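Self-drive or guided truck at Prurkevau with two kids?

Posted in Wildlife Parks and Safaris

Pranab Bhuiyan
We are going to the Prurkevau reserve in May with our children, who are 6 and 9. The booking page gives two choices for the predator section: drive your own car through, or pay extra for a seat on the park truck. My wife wants the truck. I would prefer our own car so we can leave if the little one gets tired. The rental is a small hatchback with electric windows.

Has anyone done both? I would like to know how strict they are about windows, and what happens if the car stalls inside.

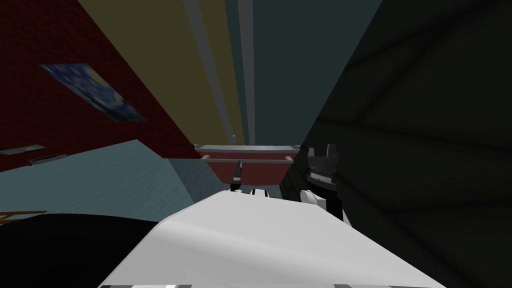
Robot arm and gripper, computer rendering.

I did call the park office, but the line rang out twice.

2 replies

Bimcombe
We have done both, the car two years ago and the truck last spring.

In your own car the rule is windows shut and doors locked from the first gate to the last. They mean fully shut, with no gap at the top. A ranger stopped the car in front of us for having a rear window down a couple of inches and sent it out by the service road, no refund. Set the child lock on the back windows before you reach the gate, and try the air conditioning first. The loop is slow and it took us 34 minutes.

If the car stalls, stay in it. Put the hazard lights on and call the number printed on your ticket. Don't get out to look under the hood, even if you can't see any animals. A ranger vehicle will come to you. Ours didn't stall, but we watched them tow a van out and nobody left the van until it was past the second gate.

The truck has mesh sides and a guide, and you sit higher, so the kids see over the grass. The downside is that you can't leave early. It runs 17 stops whether the lions are awake or not. With a six-year-old I would take the car on a cool morning and the truck on a hot afternoon.

Also, keep at least two car lengths from the lions. If one walks up to the car, drive off slowly and don't use the horn. 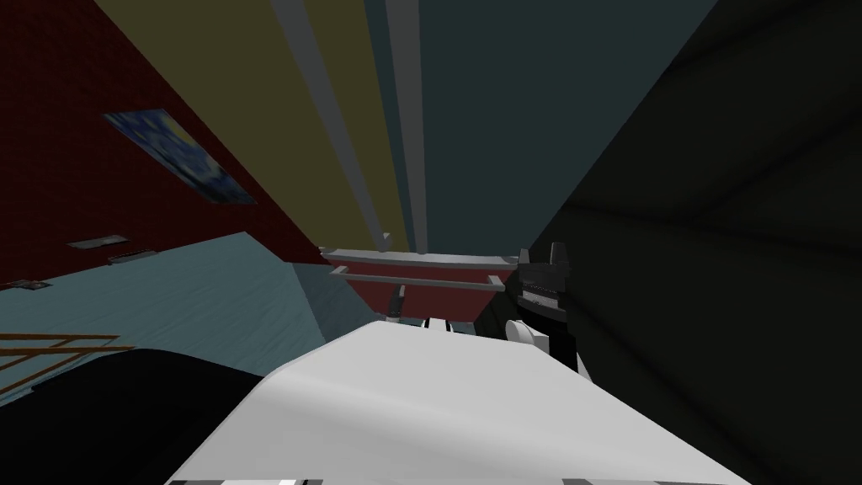

The same white arm and black gripper, with a dark red wall to the left.

Bhutto
Truck. Hatchbacks are too low, you just see grass. Get there before 9 am, the lions lie down after that. There is a cafe by the Ernen gate but it only takes cash - bring some.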